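Pistow Front-Load Washer – User Manual
Home | Set-up | Programs | Care and Cleaning | Faults | Contact
Last updated: July

Section 4: Washing quilted, padded and fleece-trimmed items

4.1 Before you start

Read Section 2 (Installation) and Section 3 (Control panel) first. The steps below assume that the transit bolts have been removed, the machine is level and the cold tap is fully open.

The Quilted program is intended for garments and bed covers with a stitched filling. It uses a higher water level than Delicates, a slower drum action and two extra rinses. Down-filled items are covered separately in Section 5.

Caution: Do not use this program for items labelled "dry clean only", or for anything that has been in contact with petrol, solvent or cooking oil.

4.2 Preparing the load

1. Check the care label. If the label gives a lower temperature than the program default, follow the label.
2. Empty all pockets. Brush lint and grit out of pocket corners with a dry brush.
3. Look over the stitching. Mend open seams before washing, as filling can move through a gap of 15 mm or more and block the pump filter.
4. Undo buttons and press studs. Close zips fully.
5. Turn the item inside out. Garments with metal buttons or buckles should also go in a mesh bag.
6. Test strong colours on an inside hem with a damp white cloth. If colour transfers, wash the item alone.

Note: Fleece picks up lint from towels and flannelette. Wash these separately.

4.3 Loading and detergent

1. Place the item loosely in the drum. Fill the drum no more than half way. A single large quilt is acceptable if you can still pass a flat hand between the load and the top of the drum.
2. Pull out the dispenser drawer. Pour liquid detergent into the compartment marked II, up to the lower line. Powder may be used, but can leave residue in dense quilting.
3. Leave the softener compartment empty. Softener flattens fleece and reduces the loft of polyester fillings.
4. Close the door and press until it clicks.

4.4 Running the program

1. Turn the dial to position 14 (Quilted).
2. Press Temp to choose Cold, 30 or 40. The default is 30.
3. Press Spin to choose the spin speed. Use Low for garments and Medium for bed covers.
4. Press Start. The door lock light comes on and the machine weighs the load for roughly 19 minutes before showing a final time – the display shows two dashes until then.
5. When the program ends, wait for the door lock light to go out before pulling the handle.

Caution: If the drum stops with water still visible through the glass, do not force the door. Select Drain and wait for the program to finish.

Note: A single heavy item may gather on one side of the drum. The machine will try to redistribute it and may skip the final spin. If this happens, open the door, spread the item by hand and run Spin on its own.

4.5 Drying

1. Support the item from underneath when lifting it out. Wet filling is heavy and can strain shoulder seams.
2. Reshape the item and lay it flat on an airer, out of direct sun. Turn it after a few hours.
3. If the label permits tumble drying, use Low only. Stop the dryer part way through and shake the item to break up clumps.
4. Brush fleece edges lightly in one direction once dry.

Do not iron quilting. Do not store the item until the filling is dry all the way through – press a thick section between dry sheets of tissue and check for damp.

4.6 After the program

Wipe the door seal, leave the door ajar and clean the pump filter after every fourth Quilted load. Filter removal is described in Section 7.2.

Section reviewed by Ursina Ammann, Product Documentation.

Related sections
Section 5: Down and feather items
Section 7.2: Cleaning the pump filter
Section 9: Display codes
Using the Liem drying rack kit
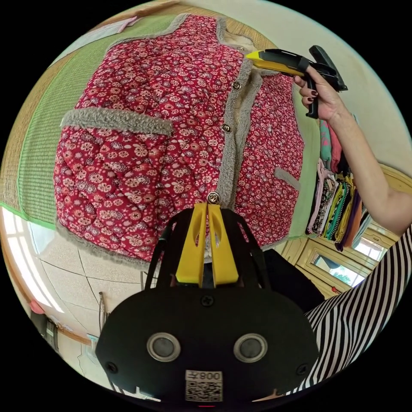

Quilted vest with fleece trim and metal buttons. See 4.2, steps 4 and 5.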